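The Mugs of Juhl Street
A gallery, posted July 22, 2023

The upstairs kitchen on Juhl Street in Drorndale has one long table, one sink, and more mugs than any building this size can defend. They came in with new tenants, with thank-you baskets, with a conference in Brerkarley that people still bring up, and then they stayed. In April the cupboard shelf gave up at one end. While the mugs were out and waiting for new brackets, I took their pictures.

Captions are mine. Complaints about captions can go on the whiteboard, under the older complaints.

The shelf, before
Taken the morning after it tilted. Everything slid to the left and stopped against the cereal. Two casualties, both chipped already, both mourned out of proportion to how often anyone washed them.

The shelf, during
A pencil line on the wall, a second pencil line slightly under it, and a word I've cropped out.

The Brerkarley mug
Says BRERKARLEY in green letters, and under that, in letters the dishwasher has been working on for years, "Small Town, Big Ideas." What's left reads "mall Town, Big Id." I have been to Brerkarley. The first half is generous.

The soup mug
Holds a full can of soup with room for crackers. It has a handle, so legally it's a mug. It doesn't fit under the coffee maker, it doesn't fit in the top rack, and every day at noon somebody is looking for it.

The tiny one
Espresso cup, gold rim, no saucer. There has never been an espresso machine up here. It holds paper clips now and seems to be doing well.

Two from the Kusteo giveaway
Kusteo was an office supply outfit on the ground floor that closed a while back and left a box of these by the mailboxes with a sign that said FREE. The coating on the handle gets tacky in summer. That may explain the sign.

The one that's always warm
Dark brown, thick as a flowerpot, sits on top of the radiator all winter. Photographed in spring, when it was just a mug like any other and looked a little embarrassed about it.

Holiday mug, used all year
A snowman in a scarf. The scarf was red. The snowman has lost one eye to the scouring pad and carries on.

The table itself
It deserves a picture of its own. Light wood, the color of honey, with the grain going every which way and seams you can feel under a sheet of paper. People who ruin everything else they own will get up and fetch a coaster for this table. I don't understand it, but I've done it too.

The plain one
Off-white, straight sides, a rim just a touch wider than the bottom, and not a word printed on it anywhere. It's the only mug in the building with no opinions, no slogan and no hometown, so of course it's my favorite. Out on the tabletop, with something slim, silver and blue-ended dipping into it.

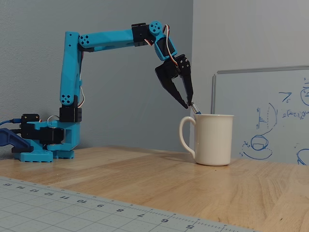
How do you get brown tea stains out of a white mug?

Put a spoonful of baking soda in with just enough water to make a paste, rub it around with a damp cloth, leave it for ten minutes, and rinse. For the ring near the top that won't budge, do it again and be more patient than you were the first time. Skip the steel wool. It takes off the stain and a little of the glaze along with it, and the next stain moves in faster.

The handle that came back
Blue stoneware, glued twice. The first repair is the straight one. We use it for pens, and once a visitor poured cocoa in it, pens and all. The pens were fine.

World's Best Uncle
There is no uncle in the building. There has been a certain amount of asking. It drinks well, though, and the lip is thin, and I notice the people who laughed at it the loudest have been getting in early to claim it.

The matched set
Four gray mugs, bought with kitty money in a burst of optimism to replace all the others. They replaced none of the others. They now live at the back, where they're brought out for guests, who assume this is what our kitchen is like.

Travel mug, missing lid
Next to it, in the same shot, is a lid that does not fit it. They have been kept together on that shelf for so long I didn't have the heart to split them up.

The lid drawer
Speaking of which. I opened it, took the picture, and closed it with my hip.

Glass one
Double-walled, very elegant, and has been "about to be taken home" since before the carpet was replaced. You can see exactly how weak our tea is. I think that's why it doesn't get used much.

The drying rack
Full. It was full when I started and full when I finished, and at no point in between did I see a person put anything on it.

Sponge, retired
Included at the request of two tenants who wanted a record. It was yellow on one side and green on the other, and by the end it was one color all over. A new one has been bought. The new one is purple, and people are being careful with it, which I'd give until Thanksgiving.

The spoon cup
Every kitchen has a mug that stopped being a mug. Ours is tall and speckled and holds the teaspoons, one chopstick, and a plastic knife that has outlived three coffee makers. Nobody remembers voting on this.

Bottoms
I turned a few over for this one, to see who made them. Most of the maker's marks have worn off. One has a price sticker for 29 cents from the Drorndale rummage sale, which strikes me as steep for the snowman.

The mug with a name on it
The name is in permanent marker on masking tape, and the tape has been through the wash so often that all that's left is a gray rectangle. Everybody respects the rectangle. I've never seen anyone drink from it, and I've never seen it dusty either.

Rings
A detail of the counter next to the kettle, where the coaster rule doesn't reach. There are overlapping circles in tea, coffee, and something pinker. If you squint it looks like a sports logo.

The shelf, after
New brackets, longer screws, and a board thick enough to park on. According to the package it will hold 1,000 pounds. I read this out loud to the kitchen and saw at least one person take it as an invitation.

Back in place, first evening
Big ones below, small ones above, handles all pointing to the right. It looked like a store. I took this from the doorway and then stood there a bit longer than I needed to.

Back in place, the next morning
Handles in all directions. The soup mug is on top of another mug. The espresso cup has a paper clip in it again.

New arrival
Came in before the paint was dry on the bracket ends: tall, orange, with a cartoon pelican and the words I'M ALL MOUTH BEFORE COFFEE. It was left on the table with no note. I've put it behind the matched set, and somebody keeps moving it to the front.

Prints of any of these are on the corkboard by the stairs. Take the one you want, and please leave the pushpin. If a mug here is yours and you'd like it back, it's on the shelf. If a mug here is yours and you'd rather not say so, it's still on the shelf, and the baking soda is under the sink on the left.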